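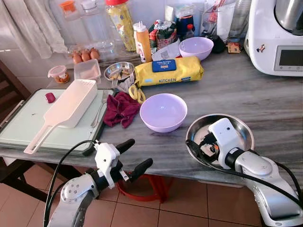
Support > Hatchery and nursery > Tickets > 3122

Overview Tickets Sensors Forum Sign in

Ticket 3122: Totik upweller controller drops flow overnight
Opened by Inmaculada Tejada, 7th May

Hello all! We run a small mussel and oyster nursery on the Rostel shore, and we fitted the Totik controller to our seed tanks in time for the new spat. I love it, the flow graphs alone are worth having. But every night the flow to tank 2 sags, then climbs back by itself before breakfast. I've cleaned the intake screen and swapped the hose. I also tipped a little of the tank silt into a small steel bowl, the same sort as the one by the green cutting board, let it settle and poured off the top. Fine mud, no shell bits, so I don't think it's grit in the pump. Firmware is 19, pump is the Kobori that came with the kit. What should I try next?

Reply from Hashini Patwary, support
Lovely clear report, thank you! Could you send the overnight log, and tell us whether the sag follows the tide? Please also swap the flow sensors on tanks 1 and 2 and leave them overnight.

Update, Inmaculada
Done both. The sag stayed with tank 2, so the sensor is fine. And it does follow the tide - the low point comes later each night, nearly in step with low water. Why tank 2 and not the others, though? It has the longest pipe run, if that helps.
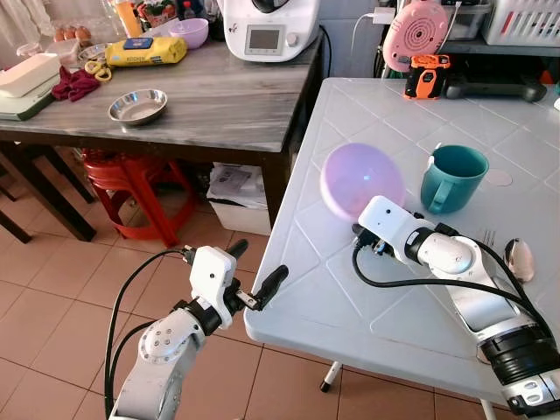
Shoaib Hashmi: We had the very same thing last August with our clam seed. Have a look at the "minimum head" setting, ours was still at the factory value and the controller kept easing the pump back at low water. Longest pipe suffers first.

Update, Inmaculada
Shoaib, what a find! Minimum head was set to 100 on every tank. I've brought tank 2 down in small steps and last night's graph was almost flat right through low water. The spat are piling on the growth too, so I'm very glad we caught it now.

Hashini Patwary, support
Brilliant news. Keep tank 2 as it is for the next run of spring tides and post the log afterwards - I'll leave the ticket open until then. Shagufta Hashmi is adding a note on long pipe runs to the setup guide.

Status: waiting for customer log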